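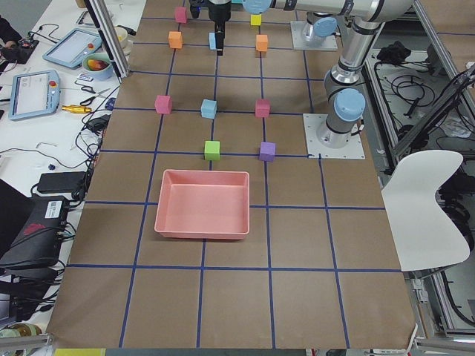
The tape should have gone down before the paper was stretched, according to the comment left on my last entry, and the squares would be truer for it. I don't see how. Tape under the kraft paper would only show as a ridge. What I think was meant is that the paper should be pulled flat and fixed at the corners before any measuring gets done, and on that point I agree. The old sheet had a bubble along one side and I measured straight across it.

Sunday, October 1, 2023

Table covering and grid. Quiet day, so I wrote down what I did for the next person who has to replace it.

Paper: plain brown kraft off the Trondcombe roll. The Dadside paper we had in May was heavier and took tape better, but it had a slight shine and it curled at the ends for days. The Trondcombe lies flat overnight if you unroll it with the curl facing down. Cut it long, trim after.

Tape: the dark blue. I tried a strip of the pale masking tape from the Cilto box first and could hardly pick it out against the brown from the other side of the room. The blue comes up off kraft without tearing it if you go slowly and keep the tape folded back low against itself. Pulled up fast it takes the top layer of the paper with it, and then there is a fuzzy patch that no new tape will stick to.

Order of work:
Lengthwise strips first, full length, one piece each. No joins.
Crosswise strips second, over the top.
Press the crossings down with a thumbnail.
Leave the ends long and trim them last with the small knife, not the big one. The big one went into the table in May and the mark is still there under the paper.

I marked every line in pencil at both edges before laying tape and checked the diagonals on 3 squares. Two were good. One was off by the width of the pencil line, so I lifted that strip halfway and set it again. Decide which side of the pencil mark the tape goes on and stick to it. I changed my mind partway through the last sheet and that is where most of the error came from.

Cubes: foam, mixed colors. The two oranges are hard to tell apart, so if a layout needs them in particular spots, write the layout down by square and color and don't worry about which orange is which. Same for the pinks. For the blues, write "light" or "pale" and then keep to the same word all the way through the sheet, or somebody will think there are more of them than there are. The foam picks up lint and bits of paper fiber - wipe with a barely damp cloth and let them air dry. No solvent. The green marks easily with a fingernail.

Tray: the salmon-pink plastic one with the low sides. It covers a tape line wherever it sits across two columns, so note its place by the squares on either side of it. I would like a pencil outline on the paper for the usual position but did not draw one, as we haven't agreed on what the usual position is.

Supplies: Escobar order went in for more blue tape, 14 rolls. Still no price on the kraft.

To do:
Write the column letters on the paper edge, small, in pencil.
Find the long straightedge. I used the short one and had to move it along, which is slow.
Clear a corner of the white desk so there is somewhere to put the knife down.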